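Inicio | Proyectos | Informes | Equipo | Contacto

Última actualización: 24 June 2023

Tiempo de lectura: 4 minutos

Informe de avance para la Fundación Stamer: pasajeros con movilidad reducida en el aeropuerto de Eltden

Hola, Samira:

Te debía este informe desde hace unas semanas y al final me ha salido más largo de lo previsto, así que ponte cómoda. Va por partes, aunque ya me conoces y seguro que mezclo cosas (si algo no se entiende, llámame y te lo cuento de viva voz, que casi siempre me explico mejor).

Empiezo por lo que más te interesa: los cuestionarios. Nos comprometimos a recoger 3,000 antes de cerrar la primera fase y a día de hoy tenemos 1,953. Vamos por detrás del calendario, no te lo voy a maquillar. El bajón vino en primavera, cuando cambiaron la empresa que lleva la asistencia en la terminal y estuvimos casi un mes sin acreditaciones para pasar el control. Jytte Grímsdóttir se plantó en la oficina de pases una mañana sí y otra también hasta que nos las renovaron, y desde entonces el ritmo se ha recuperado bastante. Con el verano por delante y la terminal llena, creo que llegamos a la cifra en septiembre.

¿Qué nos están contando los pasajeros? Pues mira, lo primero, que el problema gordo está en el desembarque. Al salir de viaje la gente suele estar contenta: hay mostrador, hay alguien esperando, hay una silla. Al llegar es otra historia. Los demás bajan, la tripulación empieza a recoger y la persona que pidió asistencia sigue en la fila de atrás sin saber si viene alguien a buscarla. Una señora que volaba con su hermana nos dijo que lo peor de todo era el silencio, que con que le hubieran dicho «faltan veinte minutos» se habría quedado tan tranquila.

Eso me lleva a las posiciones remotas, que son mi obsesión últimamente. En Eltden muchos vuelos aparcan lejos del edificio y hace falta el vehículo elevador para bajar a quien no puede usar la escalerilla. Hay 2 elevadores para todo el aeropuerto y, cuando coinciden varias llegadas, se hace cola. Hemos documentado 154 casos en los que la espera a bordo superó lo que el propio aeropuerto promete en su carta de servicios. Los tenemos ordenados por franja horaria y se ve clarísimo que se amontonan a última hora de la tarde. ¡Y eso que a esas horas hay menos vuelos que por la mañana! La explicación que nos dan es el cambio de turno, y me parece creíble, pero todavía no he conseguido los cuadrantes para comprobarlo. 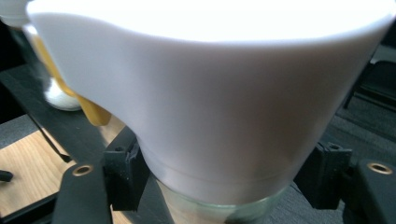

También hemos pasado muchas horas con los agentes de asistencia, los que empujan las sillas y conducen los elevadores, y te confieso que es la parte que más he disfrutado. Al principio nos miraban con recelo (normal, llegas con una carpeta y parece que vienes a ponerles nota), pero en cuanto vieron que preguntábamos por su trabajo se soltaron. Se quejan sobre todo de la información: les llega tarde, o les llega mal. Un código de reserva que dice «necesita silla hasta la puerta» puede esconder a alguien que no puede dar ni un paso por el pasillo del avión, y entonces hay que volver a por otra silla, la estrecha, y ya has perdido un cuarto de hora.

De ahí salió la idea de la ficha Hijazi, que te comenté por teléfono. Es una hoja muy sencilla que el pasajero rellena al pedir la asistencia, con preguntas normales, del tipo «¿puede subir escalones?» o «¿viaja con su propia silla y tiene batería?». La estamos probando con una sola aerolínea regional, Esen, que se ha portado de maravilla y nos ha dejado meterla en el correo de confirmación. Es pronto para darte resultados. Lo que sí te digo es que los agentes la piden, y a mí eso me anima mucho.

Cosas que han ido regular: la traducción de los cuestionarios se nos atragantó. La primera versión en francés tenía una pregunta que se entendía justo al revés, y tuvimos que retirar las respuestas a esa pregunta (solo a esa, el resto de cada cuestionario sigue siendo válido). Ya está corregida. Y el contacto con el gestor del aeropuerto va a trompicones: hemos cambiado de interlocutor y con cada persona nueva toca volver a contarlo todo desde el principio. La actual parece interesada y nos ha pedido los datos de las posiciones remotas, a ver si esta vez cuaja.

Del dinero, poca novedad. Vamos dentro de lo presupuestado, salvo en desplazamientos, donde nos hemos pasado un poco por el autobús nocturno, que lo quitaron y nos obliga a volver en taxi cuando acabamos tarde. Lo compensamos con lo que no gastamos durante el mes sin acreditaciones. Te mando la hoja de cuentas aparte, con los recibos escaneados, y si prefieres que pidamos una modificación formal de la partida, dímelo y la preparo.

Para los próximos meses el plan es seguir con los cuestionarios, sobre todo por la tarde, y conseguir de una vez los cuadrantes de turnos. Jytte quiere además acompañar a varios pasajeros desde la puerta del avión hasta la parada de taxis, cronómetro en mano, y me parece una idea estupenda. Necesitaríamos tu visto bueno para ese acompañamiento, que no estaba en la propuesta original. No supone gasto extra, pero sí una hoja de consentimiento nueva, y te la envío en cuanto la revise nuestra abogada.

Un abrazo, y gracias por la paciencia con los plazos.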